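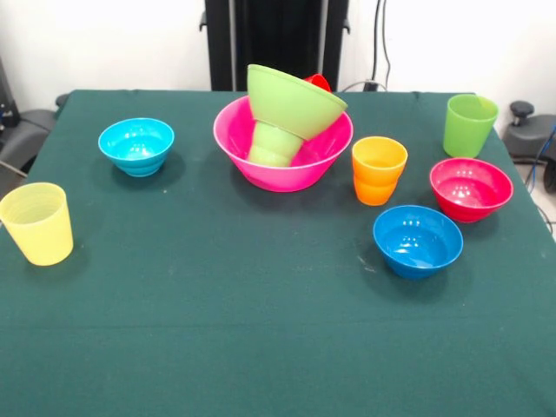 Plastic cups and bowls on the green cloth at Nostlow, the pink bowl already in use for stacking.

The owner of Delora, a small hire shop for children's parties in Vilelton, keeps 200 cups and bowls in her store room. I asked why everything is plastic. "Glass I tried for 2 months," she told me. "After this I bought plastic - and I sleep better."

She lays a cloth on the table before she sorts. "On the bare table they make too much noise," she said. The largest bowl is always the one she fills first. In August she packs until 4 in the afternoon, then she closes the shop.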